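My Day at the Hair Factory

I've been wearing wigs for eleven years now and selling a few on the side for six of those, and in all that time I had never once seen where the hair gets sorted, cleaned, knotted and boxed. So when Korstead put a note in their wholesale newsletter saying they were opening up the Inwood plant to small buyers for a day in November 2019, I wrote back in under five minutes. I may have used too many exclamation points. They let me come anyway!

It's a long drive from my place and I got lost twice (the plant is behind a tile warehouse and the sign is the size of a cereal box). By the time I found the right door the group had already had its coffee and was putting on hairnets. Yes, hairnets. A room full of wig people, at least half of us wearing our best units for the occasion, and every one of us squashed flat under blue elastic. I'd spent an hour on my curls.

Our guide was Zihan Yan, who runs the sorting floor and talks very fast and very well. He started us in the receiving room, where the hair comes in as tied ponytails, each one wrapped in paper with a tag. They had 563 bundles in that morning. I asked if I could hold one and he handed me a dark brown one, 26 inches, and it was so much heavier than I expected. You buy hair by the gram for years and you still don't think of it as a thing with weight until somebody drops a whole ponytail in your palm.

From there it goes to the hackle tables. If you've never seen a hackle, picture a block with rows of long steel needles sticking straight up, like a bed of nails for a very small fakir. The worker throws the hair across it and pulls, and throws and pulls, and out come the short pieces. I could have watched that for an hour. The woman at the first table had a rhythm going and never looked down, and she was chatting the whole time with the woman across from her.

This is also where I finally got the single drawn and double drawn thing straight in my head, after years of repeating it to customers like I knew what I was talking about. Single drawn means they've pulled out the really short stuff but the ends still taper, the way hair does when it's growing on a person. Double drawn means they go back and take out most of the shorter lengths by hand, so it's nearly as thick at the bottom as at the top. It takes them more than twice as long and you lose a lot of hair doing it, so when you see double drawn at a bargain price you should ask some questions. Zihan said he can do a ponytail single drawn in the time it takes to drink a tea, and double drawn in the time it takes to have lunch, "a proper lunch, with soup."

Next was washing. Warm room, very damp, smells like a salon that got rained on. They wash in long shallow sinks with all the roots lined up facing one way, because once cuticles get turned in different directions you're going to have tangles forever. Somebody in our group asked about acid baths and silicone (there's always one, and I was glad it wasn't me for once). Zihan told us they do process some of their cheaper lines and they label it, and that the virgin lines get soap, rinse and air. I can only tell you what I was told. I did run my fingers up and down a dry sample from the virgin rack and it was smooth going down and a little grabby going up, and that's what you want.
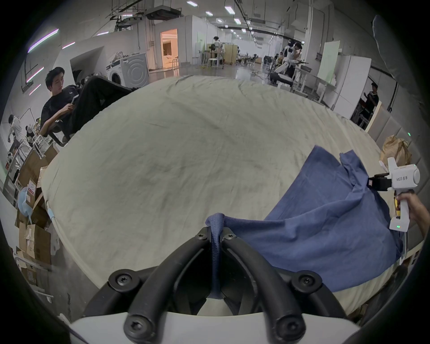
Photo credit: Korstead visitor page

Then lunch! Sandwiches and a very good lemon cake in the break room. I sat with a lady from Devon who does theater wigs and had flown over for a trade show and tacked this on at the end. She told me about building a bald cap with a fringe of real hair for a pantomime, one strand at a time, and how the actor sat on it in February and she had to start again from nothing. We swapped cards. I already owe her an email.

After lunch we went upstairs to ventilating, which was the part I'd come for. Ventilating is the knotting, where each hair gets hooked through the lace and tied. It's quiet up there. People have headphones in. Every station has a canvas block head, a good lamp and a hook so thin I had to squint to see it, and they let us try on a practice square. I tied nine knots. Four of them stayed. The girl helping me was kind about it and said most visitors quit at three.

A full lace cap takes one person several weeks, depending on density, and I will never again roll my eyes at the price of one. I saw a gray one, a salt and pepper bob, nearly finished on the block, with the baby hairs at the temple done in a lighter shade, and I seriously thought about asking whose order it was and whether they'd mind terribly if it went missing.

The coloring room was a bit of a letdown, if I'm being picky. They had most of it shut for the day on account of the fumes, so we looked through a window at some shelves. They did pass around the color rings. I learned that their 1B and my other supplier's 1B are two different colors, something I'd suspected since a very awkward return last spring.

We finished in the shop, of course. They know what they're doing. Everything was at the wholesale rate for the day with a minimum order of $300, and I had promised myself I'd spend exactly that. I spent $656. In my defense the bulk hair for braiding was lovely, loose and soft with no weft, and I've got two customers who have been asking for 20 inch natural brown since summer. I also got a wide comb, a pair of block pins and a lace front from the Treloar line, a short wavy one with a side part, and that one's for me.

The Treloar pieces deserve a few more words. They're the plant's newer line with a smaller cap, and I have a small head, so small that I've been taking in the ear tabs on everything I own since day one. I tried this one on in the shop mirror (hairnet finally off, curls beyond help) and it just sat down and stayed. The style number is 2721 if anyone wants to look it up. The lace is a touch stiff at the front edge and I'll probably trim it back a little further than they suggest. I've worn it four days running so far and lost maybe a couple of hairs in the brush, fewer than I'd expect from a new one.

A few practical notes if you're thinking of going to the next one. Wear flat shoes, the floors are concrete and you're on your feet for most of it. Don't wear your best hair. Parking is free but the lot fills up and the tile people will come out and glare at you. Bring a sample of any color you're trying to match, they were happy to hold things up against the rings for us and I was kicking myself for leaving mine on the kitchen counter. Photos are fine downstairs but they ask you to put your phone away in ventilating. And eat the lemon cake early, it was gone by the time I went back.

I've put my name down for next year already. In the meantime the brown bulk is up in my shop, four ounce bundles, and if you want it wefted let me know before you order, it adds a week.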